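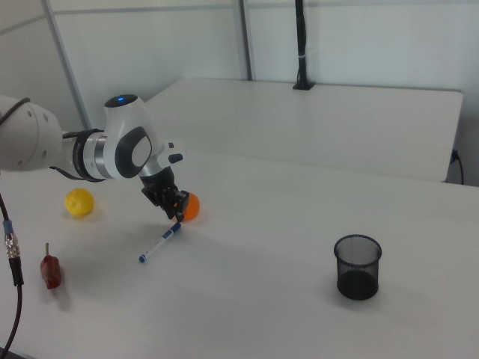

The arm and the orange ball at Luvwood's teaching room, Skastville.

Our October visit to Luvwood began with coffee and a safety talk longer than the coffee. After that we were let into the room where the company gathers examples for its learning system, which it calls Eltholm, and where a white arm spends its days among small objects on a white table.

I had hoped for something with sparks. We got two balls, one yellow and one orange, a marker with a dark blue cap, a little red pepper and a black mesh pen holder. The arm went about its work with the air of a diner who suspects the fish.

An operator steers each attempt by hand from a desk next door, and every attempt is saved, fumbles included. The target for this set is 2000. On the day we came the counter stood at 1435, and the operators spoke of the remainder the way people speak of ironing. Things are moved to new spots after every 16 attempts, so the system can't simply learn one table by heart.

Four of us were allowed a turn at the controls. My own attempt was kept, I was told, under "other."

The tour ends at the Prokopenko building across the yard, where the training is done. It is a locked door with a fan behind it. Visits are free, but book ahead and eat first.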